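Work and Automation, Unit 3: The Small Jobs Around the Big Job
Handout to go with the January 2026 session
Prepared by Nokuthula Hlongwane

Welcome back, everyone, and thank you for the lively talk last time about the loading dock (I have kept all your notes and will return them). This unit is about the little bits of work that never make it onto anybody's job description, like getting a training room ready before a shift meeting, and what becomes of them when a company starts handing tasks over to machines. 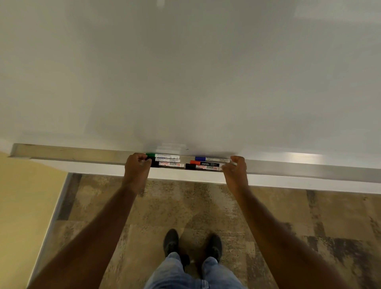
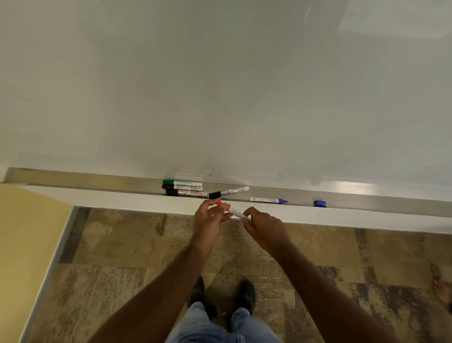 Fig. 1 and 2. Room upkeep at the whiteboard: markers in the tray, handled with both hands.

Keep those two pictures next to you as you read. Our case is Karkemell, a packing firm with 50 people on the day shift, where the managers wanted a robot to look after the meeting rooms in the quiet hours. Lwazi Radebe, who was asked to write up the task list, put down "tidy markers" as a single line and guessed it would take a minute or so to explain. By the time he had finished talking to the people who did it, he had filled most of a notebook!

Think about what is tucked inside that line. Gathering up a group of markers at once is a different job from pulling the cap off a single one, where one hand holds the cap and the other holds the barrel, and each has to give just enough. A cap may be lying loose in the tray and need matching to its marker. A dried-out marker has to be noticed by somebody, and then a new one has to come from the supply closet, and the closet has its own key and its own habits.

At Karkemell these things belonged, quite informally, to Sibusiso Dlamini on the early crew. He spent around 40 minutes a day on the rooms, and he told Lwazi that he liked it, because it was when he got to read what the other shifts had left on the boards. He knew about machine faults and birthdays before his supervisor did. When the trial of the Hurnard machine began in March, the rooms were set up well enough on most mornings, but Sibusiso was moved to the packing line for that time, and the early crew found they were hearing about problems later in the day. The firm has since given him a short paid slot to go around and read the boards, and he now helps decide which room jobs the machine should take on next. Some of his coworkers think this is a fine arrangement and some feel it came only after a good deal of grumbling, and I would like us to hear both sides.

For discussion in groups of 5:

Pick a small task from your own workplace and write down every step, including the looking and deciding.

Who would notice if it stopped being done, and how soon?

What does the person doing it learn along the way, and where would that go?

Should the people who do a task be paid for the time they spend explaining it?

Reading for next week: Johannes Hendricks, "Minutes in the Day," first half only. The second half is good too, but it wanders, and we will come to it with Unit 4.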